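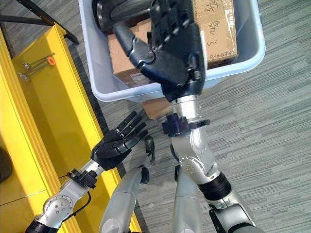 Right hand drifts off after homing, how do you all fix it?

Posted by totebin_tess, October 14, 2020

I look after one humanoid that unpacks boxes from totes, running the Skilia controller. After a restart the right hand closes a little left of where it should. The left one is fine. I re-homed it twice and it was good for 100 picks, then off again. The log shows error 760 every time – no clue what it means. Do I need a new wrist?

mikes_cell_4

Don't buy a wrist yet! 760 on mine was the wrist encoder losing its zero. Power down, let the arm rest on a stand, and check the collar screws between the hand and the forearm. Mine had backed out (I could wiggle the hand with two fingers), so I snugged them up evenly, homed again and saved the offset. The saving part is easy to miss, it's under Service in the Citetti menu. I've been good since January.

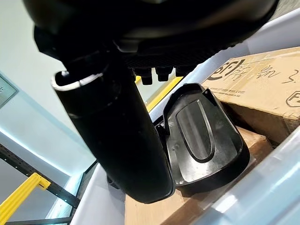

Wrist cameras are the other thing I'd check. If yours has one, redo its calibration after you touch those screws, or the hand and the picture won't agree. I use a cardboard box with printing on top as my target, nice sharp edges on the letters. Skip anything plain black and shiny – the reflections drove me nuts.

gearhead_oh

could be the cable too. mine was rubbing at the elbow, swapped it at 3000 hours and it went away. Aravena sells them

totebin_tess

It was the screws, two of them! Saved the offset and I'm at 975 picks with no error. Thank you!!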